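Ticket 787 – Livestream of solidarity rally drops to audio only
Product: Bortolotti Relay
Reported by: Casidham community office
Status: Monitoring
Priority: High

Problem

The online rally for the families of the Bosia court case lost video for viewers on the public page eight minutes after the opening remarks. Audio continued. Speakers inside the meeting room saw and heard each other normally. The public page showed a gray panel with error 425. Page reloads restored video for a few seconds, then the panel came back.

Environment

Meeting room linked to Bortolotti Relay, relay output to the Nenent player embedded on the Casidham site. Captions in English and French. Attendee cap on the meeting room is 100; the public page has no cap.
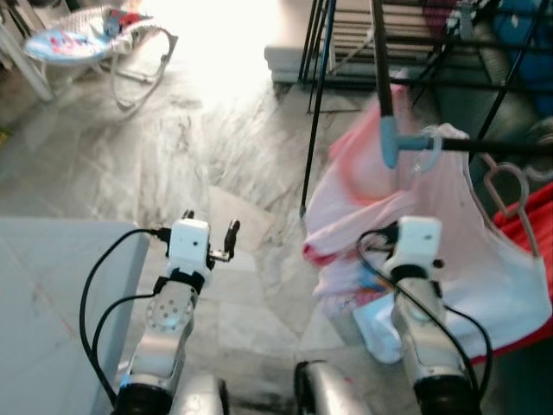

Marble floor, white table and drying rack

Log

18:40 Test stream started. Video and both caption tracks OK.
19:00 Rally opened. No errors.
19:08 First report of lost video. Relay dashboard green.
19:11 Bitrate lowered one step. No change.
19:15 French caption track turned off. Video returned on two test machines.
19:17 Track turned back on. Video lost again on both.
19:19 Track left off for the rest of the event. Interpreter audio moved to a dial-in line, number posted in the page banner.
20:05 Rally closed. Recording saved at the relay, full length, picture intact. 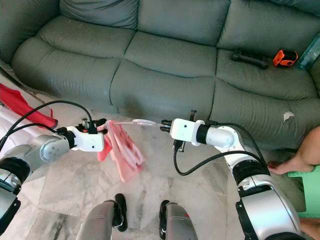
Sofa with tape measure and bottle on the seat

Cause

The player requests a caption segment before the relay has finished writing it. The relay answers 425 and the player treats this as a failure of the whole video group. English segments are short and were always ready in time. French segments came through the interpreter desk and ran late once the first unscripted speaker began.

The test at 18:40 used a prepared text, so the delay did not show up.

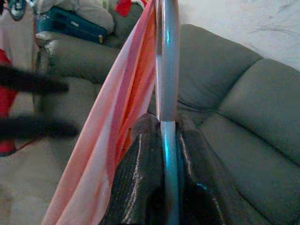

Metal rod with pink and orange fabric

Workaround

Leave the second caption track off during live events and add it to the recording afterward. If two languages are required live, use two player pages with one track each – this was tested after the event and held for a full hour.

To apply the permanent change:

1. In the relay console, open Output, then Captions. Set segment hold to 8 seconds.
2. In the player settings, change "On caption error" from Stop to Skip. 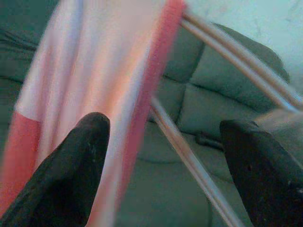

Fabric with pink edges

3. Clear the page cache on the Casidham site and start a private test stream with both tracks on.
4. Have someone speak without a script on the interpreter channel. Check the player log for 425 entries. Skipped captions are acceptable, a gray panel is not.

Open items

Corrected French captions for the recording: with the interpreter desk.
Default value for "On caption error": raised with Nenent, no reply yet.
Ticket stays open until the October vigil has been streamed with both tracks.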